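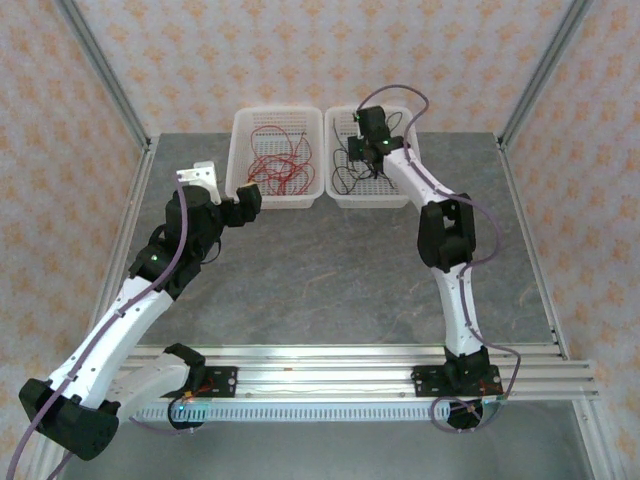
Section 4: Connecting the Speaker Wires

Read this section through once before you cut any wire. The Hadwood 300 shelf speakers and the Fontana amplifier are shipped with bare terminals, so the wire ends must be stripped before they can be connected.

4.1 Before you start

Turn the amplifier off and unplug it from the wall outlet. Set both speakers where you plan to keep them and measure the path the wire will follow, along the baseboard and up the back of the shelf. Add 46 inches to each run so that you can pull the amplifier forward later.

You will need:
Wire cutters
A wire stripper
Masking tape and a pen
The wire supplied, or your own two-conductor wire

CAUTION: Never connect or disconnect a speaker wire while the amplifier is on. A short between two terminals can damage the output stage.

4.2 Preparing the wire

1. Cut one length for the left speaker and one for the right. Keep the two the same length, even if one speaker is closer.
2. Separate the two conductors at each end for 2 inches.
3. Strip half an inch of insulation from each conductor.
4. Twist the bare strands clockwise until none stick out.
5. Mark both ends of each length L or R with tape.

Note: If both conductors are the same color, look for a stripe, a ridge or printing along one side. Use the marked side for positive at both ends.

4.3 Connecting the speakers

1. Unscrew the red cap on the back of the left speaker until the hole in the post shows.
2. Push the positive conductor through the hole and tighten the cap by hand. Do not use pliers.
3. Connect the other conductor to the black post in the same way.
4. Run the wire to the amplifier and connect it to the posts marked LEFT, red to red and black to black.
5. Repeat for the right speaker.

Tug each wire lightly. If it slides, loosen the cap and start that post again.

CAUTION: No bare strand may touch a neighboring post or the metal back panel. Trim and twist again if you see a stray one.

4.4 First power-up

1. Turn the volume all the way down.
2. Plug in the amplifier and switch it on. The front light blinks, then stays on.
3. Play something you know well and raise the volume slowly.

If the bass sounds thin or voices seem to come from nowhere in particular, one speaker is probably wired backward. Switch off, unplug, and check the colors at all four ends — the amplifier end is where most mistakes are made.

If the display shows code 59, the amplifier has found a short and shut itself down. Unplug it, wait five minutes, and inspect every post before trying again.

Models sold before March 2017 have spring clips in place of posts. For those, see Section 9.

Revised 1 February 2018, N. Tyagi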